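Pre-opening inspection — robot demonstration area
Site: Pikside, Hall 3
Demonstration supplied by: Dranier
Date: 14/05/2021
Copy to: Mercado, Ollex

1. Visitor route marked and clear
Yes. The tape stops short of the fire door. Extend it before guests arrive.

2. Emergency stops reachable from both sides
Yes. Tested both, both worked. The one on the window side is at elbow height and somebody will lean on it.

3. Barrier distance
Partly. The plan says 2 metres. I measured that at the front, but the rope sags inwards along the side. Dranier say the arms "know when a person is near". I asked to see the paperwork for this and was given a leaflet.

4. Speed limited for demonstration mode
Yes, set to 14 per cent. The setting is not locked. I would like a key or a password on it, and I would like it today.

5. Noise
70 decibels at the rope with everything running. No ear protection needed. The presenter will need a microphone, whatever he thinks.

6. Sharp edges and loose parts
Not passed. The demonstration is sheet-metal handling and visitors are to be offered a bracket to hold. No edge check has been recorded for any of the parts. Either somebody goes over them with a file and signs for it, or the handing round is dropped.

7. Work surface secure
Partly. The cloth is clamped at the back corners of the table.
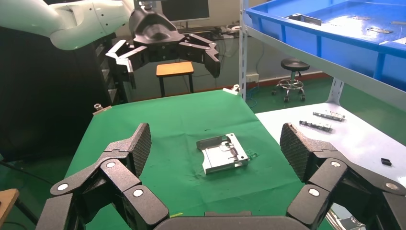
I still want to know what stops the front edge lifting if a part snags on it. "It hasn't happened yet" was the answer I got — not one I can write in a box.

8. Cables and trip hazards
Partly. Anything trailing near the monitor desk to be tied up or covered.

9. Seating
Stools to stay on the staff side. The wheeled one should not be used by anyone while an arm is powered.

10. Claims on the display board
Not strictly safety, but "works safely beside anyone" should come down until item 3 is settled.

Result: open with conditions. Items 3, 4 and 6 to be closed first. Ollex to confirm by email, with photographs of the rope.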